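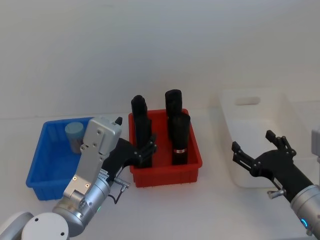
Gerd Schmieder has read enough sustainability reports to know which page the good photographs are on, and he would like the rest of us to start at the other end. The appendix, he says, is where a company puts the things it was asked about.

Press > Announcements > Social Enterprise

Narkon opens its supplier pledge to outside scrutiny, and braces itself

30th August — Narkon, the training and workplace services company, will let an outside assessor check whether it keeps the promises on its own website. The review will be carried out by Windano, which examines employers on pay, purchasing, governance and the treatment of small suppliers. Narkon has agreed to publish the findings in full, including any that make for awkward reading over breakfast.

The company has had a responsible business statement for years. It is a handsome statement. It uses the word "community" with great confidence and was last revised in the same month as the office carpet. What it has lacked is anybody in a position to say whether it is true.

Under the new arrangement, Windano will look at 309 separate points across the business. Some are large, such as how pay at the top compares with pay at the bottom. Others are small enough to have escaped attention until now, among them who signs off a late invoice and where the complaint goes when that person is on holiday.

Paying people on time

The part most likely to be noticed outside the building concerns suppliers. Narkon buys from over 900 of them, many being sole traders who teach a single course or repair a single kind of machine. From November, any supplier with fewer than 50 staff will be paid within 30 days of sending an invoice. The clock will start when the invoice arrives. Under the old system it started when the invoice was "accepted", a stage in its life that could be reached only after a period of quiet reflection in somebody's inbox.

Suppliers who are paid late will receive interest without having to ask for it. The finance team has described this as a change of emphasis.

Clirden, the Narkon subsidiary that runs evening courses for adults returning to work, will go first. Its tutors have been on the new payment terms since the spring, and its results will be the first that Windano examines. Sisay, the group's catering and facilities arm, follows in the second stage. Sisay has asked for a little extra time to find its contracts, and has been given a little.

What will be published

Windano's report will appear on the Narkon website as a plain document, with the scores at the front. Each finding will carry a reply from the manager responsible, limited to one paragraph. Replies that begin "We are on a journey" will be sent back.

Staff will see the report on the same day as everybody else. They may also speak to the assessors in private, and their managers have been reminded what "in private" means.

Narkon is not applying for a certificate or badge at this stage. If the findings are good enough it may do so later, and if they are not it will have saved the cost of the frame.

Suppliers can ask to take part in the review through their usual contact at Narkon. Those who no longer have a usual contact, having given up, may write to the press office, which will find them one.

Contact: Narkon Press Office | © Narkon. All rights reserved. | Back to top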